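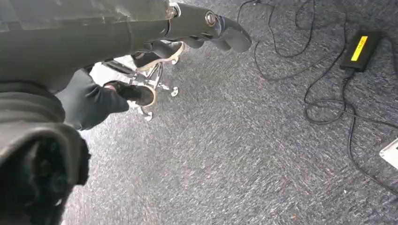 Robot arm and gripper over the carpet, Gravstead.

Drollisia: progress report to the Gornus Fund
Tuesday, August 24, 2021
Prepared by Alois Ruchti, series producer

1. Status
Principal photography on Drollisia is complete for four of the six episodes. Episode five is in its second week. Episode six starts in September, subject to cast availability under item 3.

2. Shooting days and material
Unit days used to date: 100. Scenes completed: 223. Two scenes from episode two were dropped at script stage and are not counted. The picture edit of episodes one and two is locked. Episode three is at second cut and the director's notes are in.

3. Cast
The lead actress has a stage contract that overlaps the last eight days of the schedule. Her agent has agreed to release her on weekdays until 4 pm. Night exteriors have been moved forward to suit. The supporting role of the magistrate was recast in July and the three affected scenes have been shot again.

4. Publicity
Interviews are limited to the two leads until the trailer is released. The open casting call for background parts drew 2278 applications, which Doucette handled under the existing agency contract. No questions on the cast's private lives will be taken at the press day, and this condition is written into the invitations.

5. Budget
Spending is within the approved total. The recast scenes were charged to contingency. The costume line is overspent and has been offset from travel. A revised cost statement is attached as Annex B.

6. Decisions requested
Release of the third instalment on delivery of the episode three lock.
Approval of the amended billing order in Annex C.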